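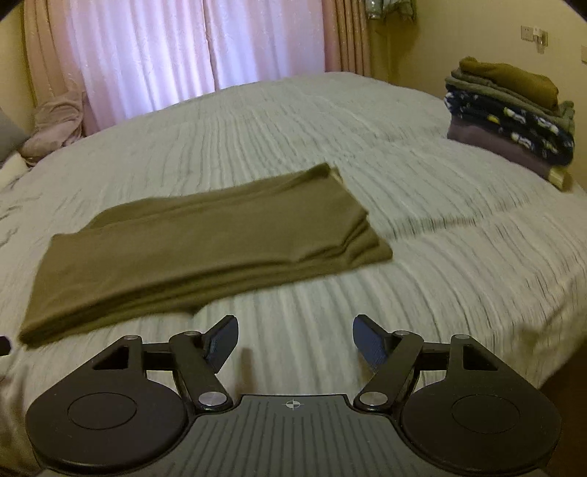 作業ノート 2018年3月28日 衣類たたみ・収集分

縞のベッドカバー、二度と選ばない。
昨夜ざっと流し見した軌跡のプレビューで、縞のところだけ特徴点が大喜びしている。ベッドの皺を追いかけるのは実に上手い。肝心の服のほうは、オリーブ色の無地がのっぺり広がっているだけなので、点がろくに乗らない。寝具の動きを学ばせたいわけではないのだが、まあ、データは正直である。位置推定が安定するという意味では縞に感謝すべきだ、とSabineさんは言う。感謝はするが、次は無地のカバーも混ぜる。

今日の課題は「たたむ」と「積む」の二種。手順書(Clerkow版)では一本の課題になっていたのを、Siripornさんと相談して分けた。続けて録ると、積む段になって前半のたたみ方の雑さが全部ばれ、成功か失敗かの札が付けられなくなる。分けておけば、たたみは合格、積みは不合格、と書ける。札付け係(つまり私)の精神衛生のためでもある。

録り直しは3本。内訳:
・開始の合図の前に手が動いていたもの、2本。犯人は私。
・途中でグリッパを持ち替えたもの、1本。犯人は黙秘。

開き幅の較正は朝と昼の2回。朝の値を昼まで信じた前回の反省による。ずれは許容内だった。許容の幅をこちらで決めているのだから、許容内に収まるのは当然という気もする。 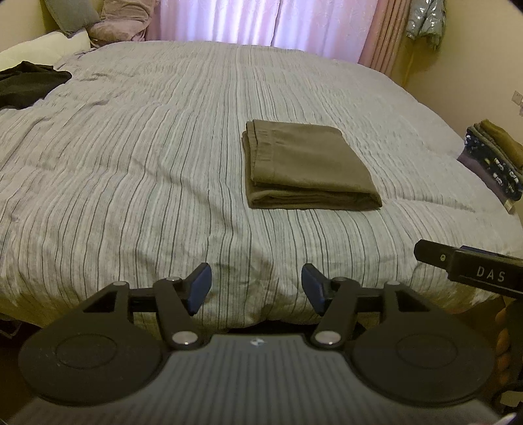
たたんだオリーブ色の服と、右に積んだ山。指は開いた状態、服には触れていない。

たたみの「終わり」の定義でまた揉めた。Chalerm案は、形が四角ければ終わり。Buppha案は、手を離して形が保たれたら終わり。前者は録画が短くて済み、後者は正しい。協議の末、Buppha案を採用し、手を離してから2秒待つことにした。この2秒が意外に長い。息を止めて服を見つめる大人たち。服のほうは涼しい顔をしている。

厚みの問題。たたんだ服の手前側は層が重なって溝がいくつもできる。指先をどの溝に入れるかで、持ち上がる枚数が変わる。上の一枚だけつまんで満足そうに引き上げると、下の層が置き去りになって、たたむ前より悪い形になる。人間は指の腹の感触で分かるが、グリッパ越しだとほとんど勘である。勘で録った手本から勘を学ばせることになるわけで、そこはNevierの担当者が来たら黙っておく。

対策の候補として、たたみ目の側ではなく輪になっている側からつかむように統一する、という話が出た。揃えれば成績は上がると思う。ただ、実際の洗濯物は輪の側をこちらに向けて待っていてはくれない。Sabineさんは「半々で」との意見。半々というのは、たいてい後で両方足りなくなる比率だが、反対する材料もないので半々で進める。

積みのほうは、山が傾いてくると上に置く動作が急に慎重になる。後で速度を並べたら、山の低いうちは景気よく放り、高くなるにつれて儀式めいてくるのがはっきり出た。悪い手本とも言い切れない。人はそういうふうに積む。速度で足切りする処理(Koppelの前処理に入っているやつ)がこの遅い部分を停止とみなして切ってしまうので、しきい値を下げること。忘れそうなので二度書く。しきい値を下げること。

命名規則。Tralport側の取り込みが日本語の課題名を受け付けない。「tatami」としたら、Vernaさんから、床材の収集を始めたのかと問い合わせが来た。foldに直した。

次回まで:
・無地のカバーを調達。柄物は不可、とくに縞。
・左利きの人の手本を増やす。現状、右利きの癖しか入っていない。
・厚手の服は別の課題番号にする。7番が空いている。
・終わりの合図を声で出すのをやめる。つられて全員が手を止める。
・たたみ終えた服を、休憩中に親切で片付けない。次の回の初期配置である。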